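In Praise of the Mending Pile
By Dorian Caron
25 Feb 2024

My grandmother kept a basket by the back door in Plesovside, and into it went everything that had lost a button, split a seam or given up at the elbow. It was never empty. I used to think of that basket as a kind of failure, a pile of chores she hadn't gotten to, and it has taken me most of my grown life to see it the way she did, as a list of things she meant to keep.

I bring this up because the Avram Street repair shop closes in May, after 60 years, and I have been hearing a good deal of shrugging about it. Who mends a shirt anymore, people ask me, when a new one costs less than the lunch you wore it to?
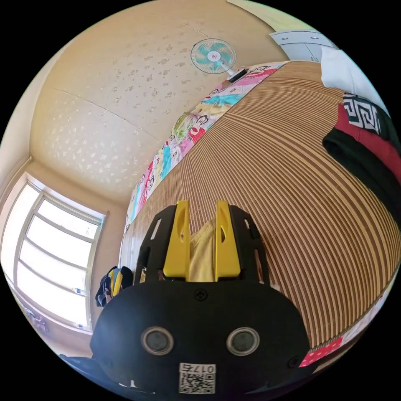
Well, I do, badly, and I would like to make the case for it. The money is the least interesting part, although I'll admit I kept track last year and saved 152 dollars, most of it on one winter coat. What I'm after is the hour itself – the lamp, the radio, the thread that won't go through the needle until you stop being cross with it. You learn how a collar is put together. You find out which of your clothes were made by someone who cared, and you start to shop a little differently, and a little less.

My friends in Plenik tell me this is nostalgia, and perhaps some of it is. I don't want to go back to a time when women did all of this by themselves, late at night and without thanks. My grandmother's eyes were tired, and I'd be telling you a pretty story if I left that out. But we could share the work now, men and teenagers included, and I can't see why a school that teaches spreadsheets shouldn't find room for a hem. 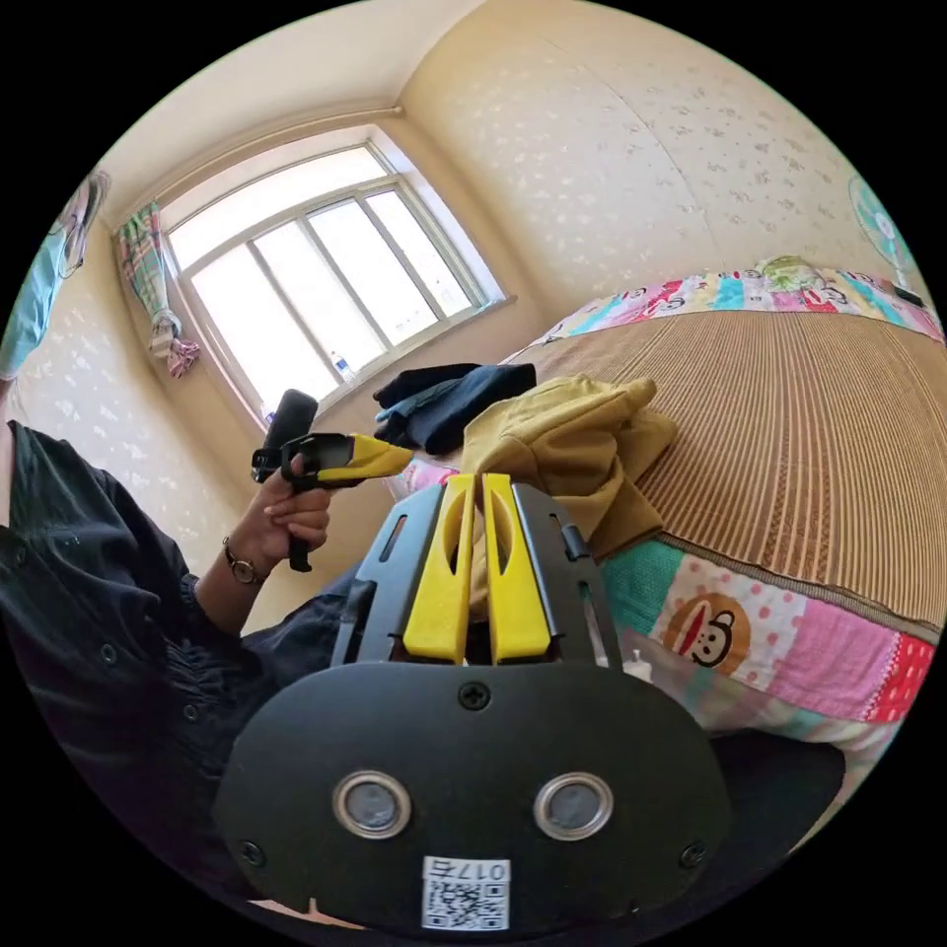
Yellow fingers on a black hand-held gripper.

So before the shop goes, take something over to them. Take the trousers you've been meaning to deal with, and stay and ask how it's done. They like to be asked, and the kettle is usually on.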